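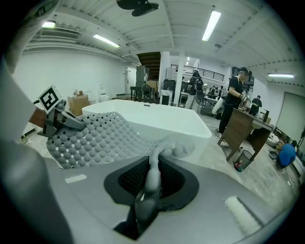
How to wash, dry and fold a rubber or plastic bath mat

Updated 02/10/2025

A bath mat with bumps and holes is easy to live with until the day you turn it over. On top it can look perfect and under it there is a grey or pink film, and sometimes black points near the suction cups. I let this happen with two mats before I learned a better method, and the method is simple. It takes a quarter of an hour of work, and then the waiting.

The page is for mats made from soft plastic or rubber, the kind that bends and that water can go through. It is not for cotton mats, and not for the wooden ones.

What you need

A soft brush, for example an old dish brush
An old toothbrush for the holes
Washing-up liquid
White vinegar, the cheap one
A basin large enough for the mat, or the bathtub itself
A dry towel
A place where the mat can hang with air on both sides

If you have a natural rubber mat, leave the vinegar out and use only washing-up liquid. Rubber does not like acid and becomes sticky after some years. If you don't know what your mat is made of, treat it as rubber.

Never mix vinegar with bleach or with any cleaner that contains chlorine. The gas is dangerous, also in a big room.

Step 1. Take the mat off correctly

Don't pull from the middle. Begin in one corner and lift the edge slowly, so that the suction cups come free one after another. If a cup is stuck very hard, push a finger under it and let some air in. With warm water in the tub it goes easier. A fast pull can tear the plastic between two holes, and a tear always becomes longer.

Step 2. Rinse both sides

Use the shower head and lukewarm water. First the top, then the back. Hold the mat at a slope so the hair and the soap run down to one side. Take the hair away with your fingers before it goes in the drain.

Step 3. Soak

Fill the basin with warm water, not hot. Add a spoon of washing-up liquid. For plastic mats you can add a cup of vinegar, or two cups if you live somewhere with hard water as we do in Wernach. Put the mat in with the back side up and press it under the surface until the air is out of the cups. Leave it for half an hour.

If you use the bathtub instead of a basin, check first what the maker says about vinegar. Acrylic usually accepts it when it is thin. Enamel and natural stone do not, so there I would take only soap.

I also tried the Plirotar bathroom spray, which came together with our last mat. It works well on the soap film and not so well on lime. You can do without.

Step 4. Brush the bumps, then the holes

Use the big brush for the bumps, in small circles. Then take the toothbrush for the holes. Work in rows from one short side to the other, otherwise you forget where you have been. The dirt sits mostly on the inside of the hole and under the rim, and you must go in from both sides.

Small square holes are harder than round ones because the corners keep the dirt. A wooden cocktail stick helps, but don't use a needle or a knife.

Step 5. Rinse again and check against the light

Rinse until there is no more foam. Then take the mat at its two long sides, hold it open without stretching it and look through it towards a window or a lamp. A dirty hole shows dark at once. This is the part that people skip, and I skipped it too for a long time.

It is more comfortable when you stand up straight and keep the arms low in front of you. A long mat is heavier than it looks when there is water in it.
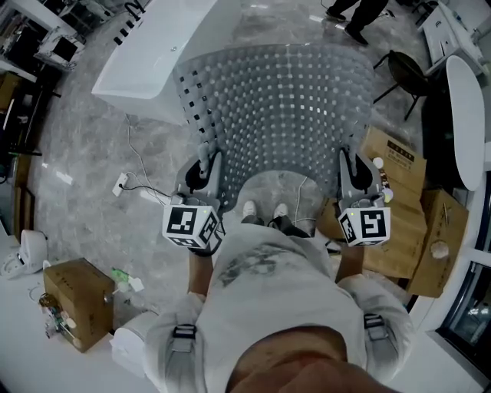

Grey mesh, held at both sides.

Step 6. Dry it completely

Shake the mat over the tub and press it between two layers of the towel. After this it needs air. Over the rim of a freestanding bathtub is a good place if the rim is wide and smooth, because there is no sharp edge to leave a line in the plastic. Turn it after 3 hours. A clothes rack is also fine. A radiator is not fine, and strong sun is not fine either: both make the plastic hard.

In winter our mat sometimes needs until the next morning. In December I even put a small fan next to it. If you fold it while it is still damp inside the cups, you can start again at step 3 – the smell comes back quickly.

Step 7. Fold or roll for storing

If the mat goes back into the tub the same day, you don't need this step. But if you have two mats and change them, or if you are going away, it is worth to store it well.

Lay the mat on a clean floor with the bumps down and the cups up. Make it flat with your hands. Start at a short side and roll loosely. Do not press the air out, and do not put a rubber band around it, the band leaves a mark. A strip of cloth with a simple knot is enough.

Folding is possible too, in three parts like a letter. Then change the place of the fold every time. A mat that is always folded on the same line will one day break on this line. It happened with the mat that I bought from Stultance, and it was not a bad mat.

If the floor is tile or stone, sweep it first. Small sand goes into the holes and later it scratches the tub.

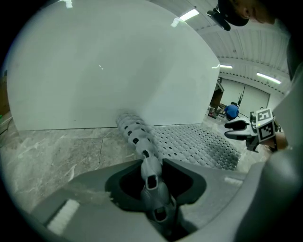

How often?

A short rinse after every bath, and lift one end so the water can run out. The complete wash every 7 days if several people use the bath, and every second week if you live alone. If the film is pink, it is too long ago.

Can it go in the washing machine?

Many plastic mats can, at 30 degrees, with two towels in the drum and without spinning. Read the label. Rubber mats I would never put in, and a mat with a tear also not. The tumble dryer is forbidden for both kinds.

The cups do not stick any more

Usually the reason is soap on the tub and not the mat. Wash the bottom of the tub with a drop of washing-up liquid, rinse well, and put the mat down while there is a little water in the tub. Press every cup with the thumb. If the cups stay flat or crooked, lay the mat in warm water for ten minutes and try once more. When many of them still do not hold, buy a new mat. A mat that slides is more dangerous than no mat.

Black points that do not go away

When mould has grown into the plastic, the brush does not reach it. You can repeat the soaking one time with fresh water. If the points are still there afterwards, the mat has to go – mostly into the normal rubbish, but ask your town, the rules are different from place to place.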